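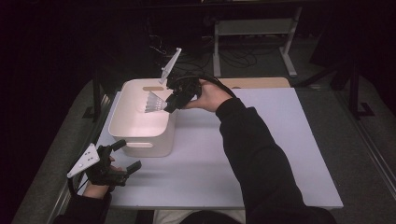

El Centro Deportivo Wurkolwood comunica a sus usuarios las nuevas normas de recogida del material de bádminton, vigentes desde el 26 de octubre de 2018. Abrimos hilo con los detalles.

Los volantes de pluma se depositarán, al término de cada sesión, en cajas de plástico blanco con asas. Quedan retiradas las bolsas de tela utilizadas hasta la fecha, en las que las plumas se doblaban con facilidad.

Cada volante se colocará en la caja sujeto por el corcho, nunca por la falda. Una pluma partida altera la trayectoria y obliga a destinar la pieza a entrenamientos de iniciación.

En el inventario de septiembre se revisaron 343 volantes. De ellos, 54 fueron dados de baja por daños en las plumas – la mayoría, atribuibles al almacenamiento y no al juego.

Las cajas permanecerán sobre la mesa de material mientras haya pistas ocupadas. Se ruega no apilarlas ni dejar sobre ellas raquetas, toallas o botellas.

Los volantes de nailon seguirán guardándose por separado, en el armario de la sala Mater. Rogamos a los monitores que no mezclen ambos tipos, aunque el grupo haya utilizado los dos en la misma sesión.

Antes de cerrar el turno, el responsable de pista comprobará que la caja esté limpia y sin restos de cinta o de pluma. Para su limpieza bastará un paño seco.

Los clubes Ravn y Nillum, que comparten la franja de tarde, dispondrán de 12 cajas en total. Su reparto se acordará directamente entre ambas entidades.

Las piezas dañadas se entregarán en recepción – también las que solo presenten una pluma suelta. El personal decidirá si pueden seguir en uso.

La coordinación del material corresponde a D. Aqeel Mirani, a quien pueden dirigirse las consultas en la oficina de la planta baja, a partir de las 8 de la mañana.

Agradecemos a clubes, monitores y usuarios su colaboración. Las normas completas pueden consultarse en el tablón de la entrada.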